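Foro Grudero > Superficies y acabados > Tableros lacados en blanco

Tema: Manchas grises en tablero blanco mate, ¿limpieza o relacado?

ruben_lacas
Tengo un tablero lacado en blanco mate, poliuretano de dos componentes, aplicado en julio. En la zona de apoyo aparecen puntos y velos grisáceos que no salen con bayeta de microfibra y jabón neutro. Brillo nominal bajo, sin barniz de protección encima. Antes de lijar con grano 400 y volver a pistola quisiera agotar la vía química. Se admiten referencias de producto, con dilución y tiempo de contacto.

gnahui
Primero hay que separar suciedad depositada de pulido por roce. En mate bajo el roce sube el brillo local y eso no lo quita ningún limpiador. Mira la superficie con luz rasante: si la zona brilla más que el resto, es pulido; si se ve igual de mate y más oscura, es depósito. Los blancos mates del taller acaban todos con algún punto y algún tizne pequeño, y casi siempre es depósito. 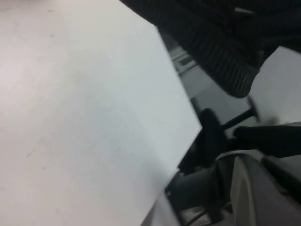 Re: Manchas grises en tablero blanco mate

ruben_lacas
Con luz rasante sigue mate. Depósito, entonces. ¿Alcohol isopropílico?

torno_viejo
Isopropílico no. Sobre poliuretano bien curado aguanta, pero si la proporción de catalizador se quedó corta lo ablanda y deja cerco. Yo uso Kingi concentrado, 35 ml por litro, ocho minutos de contacto, aclarado con agua desmineralizada. Cero problemas en encimeras.

gnahui
Discrepo en el tiempo. Kingi es alcalino y ocho minutos sobre mate sin barniz es demasiado: el agente matizante queda en superficie y la alcalinidad prolongada lo deja veteado. Dos minutos y repetir si hace falta. Sobre el isopropílico, el ensayo es sencillo: algodón humedecido, diez pasadas en la cara inferior. Si el algodón sale blanco, la laca no está reticulada y ahí se acaba la discusión.

torno_viejo
Llevo años con ocho minutos y no he visto una veta. ¿En qué mate lo has visto tú?

gnahui
En Henelel de baja reflexión, dos tableros del mismo lote. Con el satinado de la misma casa no pasaba.

torno_viejo
Pues ahí está la diferencia, yo trabajo satinado. Para mate retiro lo de ocho.

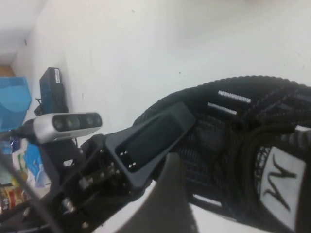
marga_pvc
El origen del velo importa tanto como el limpiador. Los grises que resisten al jabón suelen ser transferencia de goma negra: tacos, ruedas, topes de silla y, sobre todo, suelas. Una zapatilla negra grande como la de la foto puede dejar marca en un zócalo o en una pared blanca si la suela es de caucho con negro de humo, y el mecanismo en un tablero es el mismo. Para eso el alcalino hace poco. Funciona mejor la goma de borrar blanda, sin abrasivo, y después jabón. La esponja de melamina, descartada: es un abrasivo fino y en mate deja un parche brillante.

ruben_lacas
Goma blanda probada en una esquina. Los velos bajan mucho, los puntos no.

marga_pvc
Los puntos pueden ser polvo atrapado en la última mano. Pasa la uña: si hay relieve, es inclusión.

ruben_lacas
Hay relieve en casi todos.

gnahui
Entonces toca lijar. Yo empezaría en 500, 400 me parece agresivo si solo buscas rebajar inclusiones. Luego mano completa, sin retoques: en mate el parcheado se ve siempre.

torno_viejo
Con 500 la adherencia de la mano nueva va justa. 400 y sin apretar.

gnahui
La ficha de Henelel admite 500. Si la laca es otra, que mire la suya.

ruben_lacas
Es Plirkillow. La ficha dice 400, así que 400. Ensayo de algodón hecho en la cara inferior: sale limpio. Desempolvo, filtro la laca y aplico el tablero entero.

Giuliana Ñahui (gnahui)
Bien. Anota el brillo antes y después si tienes brillómetro, me interesa el dato en esa laca.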